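GULLIMCOMBE FIRM LAUNCHES A TABLE MAT AND WOULD LIKE YOU TO STOP CALLING IT A PLACEMAT

March 2019

For immediate release

Worner, the Gullimcombe maker of plain things for desks and tables, has added a work mat to its range. It is called the Hover. It is blue, it is a rectangle and it lies flat, and the company is prepared to take questions on all three points.

The Hover is meant for anyone who shares a table with other people's plans for it. You put it down, you do your gluing, sorting, sewing or model aeroplane on top of it, and the rest of the table stays available for supper. When you have finished, it goes down the side of the fridge with the baking trays.

"We had a long meeting about whether it should have a handle," said Annick Chisholm, founder of Worner. "Then we had a long meeting about whether it should have a pocket. I am pleased to announce that it has neither, and I would like those afternoons back."

The mat comes in one colour. Other blues were looked at, as was a green that several people in the office still speak of warmly. The final choice was made on the grounds that small white parts show up well on it, as do pins, seeds and most kinds of crumb. Anyone who has hunted for a shirt button on a white table will see the sense in this.

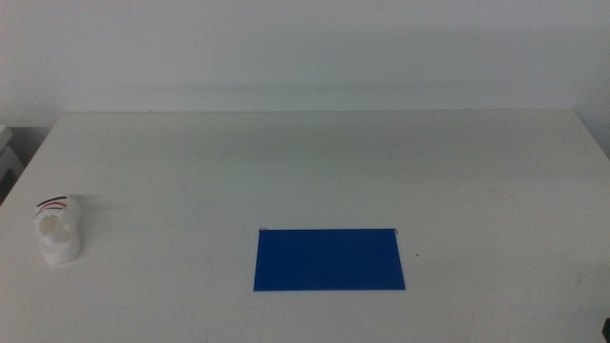 Worner lent trial mats to households in and near Gullimcombe last July and asked them to write down what they used them for. The company received 1,064 entries in return, many of them legible. Jigsaws came top, followed by homework. A fair number of people used the mat to mark the part of the table that was theirs, and reported that this worked until the weekend.

Sarita Vashisht, who read every entry, was struck by how little anyone wanted to change. "One gentleman asked if it could be rounder," she said. "We have written back to him."

Hina Warraich, whose family had a mat for the whole of the trial, used hers for repotting seedlings and then for wrapping presents. "It's a blue mat," she said. "I was sad to give it back, though, and I hadn't expected to be."

The Hover is sold singly at £20 or as a set of 2, the second being for whoever sits opposite. It wipes clean with a damp cloth. Please don't iron on it, cut bread on it or put it in the dishwasher, all of which have been tried.

It is on sale now from the Worner shop in Gullimcombe and from Danladi, the craft and stationery shop, where Lorne Lévesque has cleared a shelf for it between the graph paper and the string. Visitors are welcome to try one out at the table by the window. Bring your own jigsaw, as the shop's has a piece of sky missing.

Review mats can be sent to newspapers, magazines and craft clubs on request. We do ask for them back.

Press contact: Brittany Robichaud, Worner, Gullimcombe

Notes to editors

Worner is spelt with an o. The Hover does not hover. The name was picked before the mat was.

ENDS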